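Why is blue so special?

Look up on a clear day and you'll see more blue than you could ever paint. Look down at the sea and there's another huge helping! But try finding blue things in nature that you can pick up and hold, and it suddenly gets tricky. Blue flowers are less common than yellow or white ones, and truly blue animals are rarer still.

So why is the sky blue? Sunlight looks white, but it's really all the colours of the rainbow mixed together. When it reaches the air around our planet, it bumps into tiny bits of gas much too small to see. Blue light gets bounced about far more than red light does, so it comes at your eyes from every direction – and the whole sky glows.

Some animals use a clever trick too. A morpho butterfly has no blue colouring in its wings at all! Its scales are covered in teeny ridges that bounce blue light back at you. Grind the scales into dust and the blue would vanish.
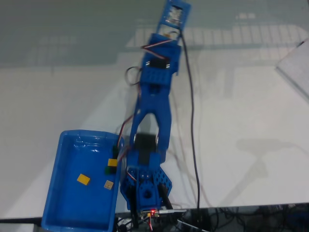
Bright blue plastic on a white tabletop.

Long ago, blue paint was terribly precious. The best kind was made from a stone called lapis lazuli, dug out of mountains in Afghanistan and carried for months to reach painters in Europe. It could cost more than gold, so artists saved it for the most important parts of a picture.

The ancient Egyptians didn't want to wait for stones, so they cooked up their own blue from sand, copper and lime in a very hot oven. Brilliant!

Try it yourself: fill a clear glass with water and stir in a few drops of milk. Take it into a dark room and shine a torch through the side. From the side, the water looks a little bit blue. Now peer at the torch through the glass – it should look more orange, just like a sunset.

Words by Elikem Yakubu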